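What to do with lots of empty cardboard tubes? (white ones)

Asked by ninaspare, 2024-04-27
Viewed 322 times

Ok so I've ended up with a bag full of white card tubes and don't want to just recycle the lot if there's a use for them. My daughter has a school craft table coming up in May and I said I'd bring "something with tubes" - no idea what. They're plain white so no brown to paint over, which is nice.

Trying to sort them out on the bed at the moment, on her pink Hello Kitty cover, standing them up to see which ones are squashed. They won't stay up very well on a soft blanket. Any ideas that a 7 year old can do without me cutting everything?
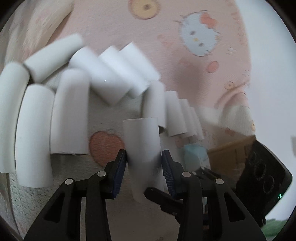
Also how do people store them? Bag is taking up half the cupboard and they get crushed at the bottom. Don't want to buy a box specially.

2 answers

Answer from Ukley
Marked as helpful

Binoculars, rockets, pencil pots, skittles. Skittles is the easiest by miles, draw a face on each and roll a pair of socks at them. No cutting. Do it on the floor though, not the bed, you need something hard under them or they go over before the sock gets there.

For pencil pots you want a base. Draw round the end on a bit of cereal box, cut that out, PVA, leave overnight. Hot glue is quicker but not with a table full of kids.

Felt tips are better than paint imo. Paint makes them go soft if it's put on thick and then you are waiting all afternoon for it to dry.

Storage - stand them on end in a shoebox, packed tight so they hold each other up. Or thread them on string and hang it on the back of the door, looks daft but works fine. Squashed ones, push a rolled up magazine inside and leave it, most come back to more or less round.

Comment from ninaspare: skittles!! thank you. Will try the string as well, there's a hook on the cupboard door already

Comment from Ukley: use thick string, thin stuff cuts into the card

Answer from Vega Barrios

Check with the school first, ours stopped taking loo roll ones for hygeine reasons, kitchen roll and wrapping paper ones were ok. Might be different where you are.

If they don't want them then seed pots. Half a tube, fill with compost, stand them in an old ice cream tub. Good for beans and sweet peas. Bit late for sweet peas now maybe but beans are fine. You can plant the whole thing out, tube and all, just keep it damp or the top edge drys out.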